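The Red Stool and the Long Black Cabinet

10 July 2019

So the living room is nearly done! I say nearly because I still have one bag of cables and a lamp with no shade, and both of them are hiding behind the couch until I feel stronger.

The big job was the TV cabinet. It's long and low and black, and matte black shows every speck of dust you own, so everything had to come off the top before I could wipe it down. I ended up putting most of it back (I know, I know). The trophy stays. The cookie jar with the red lid stays too, and so do my three little egg-shaped guys, because I've had them since the apartment on Denness and a bare cabinet makes me sad. Tissues go at the far left end, where I can grab them from the couch during a weepy movie.

Then there's the red stool. I bought it in February from Grasetti, the housewares place that's always one week away from closing, and I must have used it 100 times since. I stand on it for the curtain rod, sit on it to sort mail, and park my coffee on it when I'm on the floor. It's plastic and it's shiny and it goes with nothing – I love it. My sister offered to trade me a proper footstool for it and I said no before she finished the sentence.

The floor got a good mop as well, twice over by the stool, where I'd dripped something sticky. Pale tile looks lovely for one afternoon at a time.

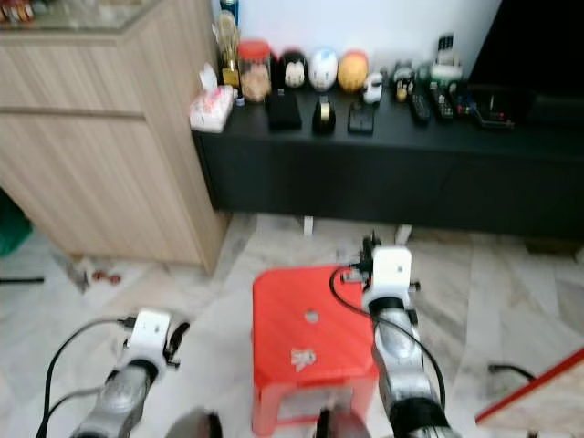
Next up is the hall closet, which I've been avoiding since we moved in. There are at least three vacuum attachments in there for a vacuum I gave away, plus a box marked "misc" that weighs as much as I do. I'm giving myself until the end of the month and a budget of 50 dollars for hooks and bins – wish me luck!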